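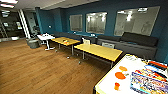 Siebe Van Acker schreibt mir, ich sei mit meinen Tulpen jedes Jahr zu früh dran und solle die Zwiebeln bitte bis November liegen lassen. Ja, Siebe, stimmt ja! Aber wenn der neue Katalog von Mertens aufgeht, werde ich schwach, und seit gestern ist er da: die Herbstliste August 2025, mit 643 Sorten (voriges Jahr kam sie mir deutlich dünner vor).

Ich habe den halben Abend bei den Zierlauchen verbracht und dann doch wieder bei den Narzissen bestellt, so bin ich eben. Neu dabei sind vier Schneeglöckchen aus der Sammlung von Volodymyr Yatsenko, und die gibt es nur in kleinen Mengen, pro Kunde höchstens drei Stück. Wer so etwas mag, sollte nicht lange überlegen! Die wurzelnackten Pfingstrosen kommen diesmal vom Feld in Kedwood. Davoud Azimi aus dem Versand hat mir am Telefon erzählt, dass dort fast 1.264 Pflanzen gerodet werden, sobald das Laub eingezogen ist, und dass man bei den gelben Sorten mit Wartezeit rechnen muss. Ich hab trotzdem zwei genommen.

Etwas schade finde ich, dass die gemischten Krokusbeutel weg sind. Dafür kann man Krokusse jetzt nach Farbe bestellen, das wird bei mir wohl wieder alles lila – und die Winterlinge gibt es weiterhin lose. Die weicht ihr am besten über Nacht ein, bevor sie in die Erde kommen.

Verschickt wird ab Mitte September, zuerst die Herbstblüher, danach Narzissen und Kleinzwiebeln, die Tulpen ganz zum Schluss (Siebe wird sich freuen). Wer lieber selbst abholt, kann das im Laden in Cenby machen, muss aber vorher online bestellen. Die Liste liegt dort auch gedruckt aus, und auf Wunsch schickt Mertens sie kostenlos mit der Post.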